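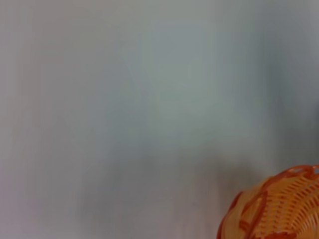

Fonport clinic, Saturday, quarter to seven. Doors open at seven. She was second in line behind a man with a scarf up to his eyes.

The bus from Bisitz had taken the long way. No coffee, nothing after midnight, that was on the sheet. Also no nail polish, which she'd forgotten, and scraped off with her house key between stops. Red flakes all over her skirt. Her sister would have laughed. Her sister didn't know.

2480 for the nose. She had it in an envelope, because the woman on the phone said card was fine but she didn't want it on the statement. Two years of the bakery's late shift. It sat against her ribs like a paperback.

"First time?" said the man in the scarf.

"Yes."

"Eyelids," he said. "Me. I'm back for the left one."

She didn't ask what happened to the left one.

Inside it was warm and smelled of oranges. Forms. Allergies, none. Smoker, no — well. No. Emergency contact. She wrote her mother's number and then crossed it out and then wrote it again, smaller, and the pen gave up halfway. The receptionist passed her another without looking.

Reason for procedure. Two lines to fill. She wrote "the bump". Looked silly. Left it.

It was her grandmother's bump. Everybody said so, at every table, every holiday, a thumb coming across the soup to touch it. Her grandmother had it at sixteen in the school picture and she had it at 91, in the bed by the window, when there was hardly any face left around it. Momov nose, they called it, after the village. Half the village had one. You could see them coming out of church, all in a row, like the same coin.

Then a nurse. Gown, paper slippers, a bag for her things. The surgeon came in with wet hands and a purple pen and tipped her chin up to the light.

"So we take it down here. And here a little. You'll still look like you."

"Who else would I look like," she said, and he smiled like he'd heard it before.

The pen was cold. Three dots and a line. He held up the mirror and there it was, marked out like a hem.

"Any questions?"

She had plenty on the bus. How long is the swelling. Can I sleep on my side. What do you do with it, the bit you take off, where does it go. She only asked the first one and he told her and she didnt hear the answer.

He went out to wash again. The nurse went for a blanket. The clock over the door said 8:16, then 8:17. Somewhere down the hall the scarf man was telling a joke, she could hear him getting to the end of it too fast.

She put her thumb on the bump. Same as they all did. It fit.

When the nurse got back she was sitting up with one shoe on.

"Um," said the nurse.

"I know. Sorry. I just need — is there a bathroom?"

There was, second on on the right, past the front desk, past the oranges. She took the bag. She took the envelope. She ran the tap and looked at the purple line for a good while and tried it with soap, and it only got paler, and someone was knocking already.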